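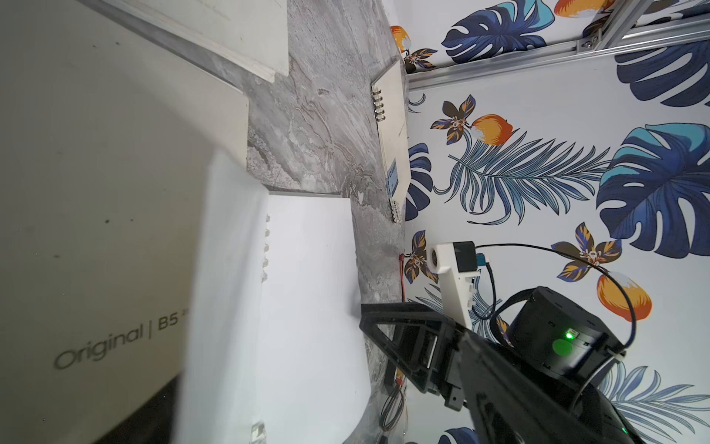 Notebooks, one marked B5, some spiral.

Search posts

1/ I am learning Icelandic for 16 months now and I still write every new word by hand. Slow, but I like it.

2/ My rule is one page for one evening. Up to 38 words, then I close the book - even when I want to continue.

3/ The app Flodach gives me the lists. The cases I take from an old grammar, it is more patient with me.

4/ Hardest this week: the numbers. One to four change with the gender, and I mix them every time.

5/ In August I will try a summer course, 60 hours. If somebody here did one, please tell me how much they speak English in the breaks.

Last updated: Fri 10 February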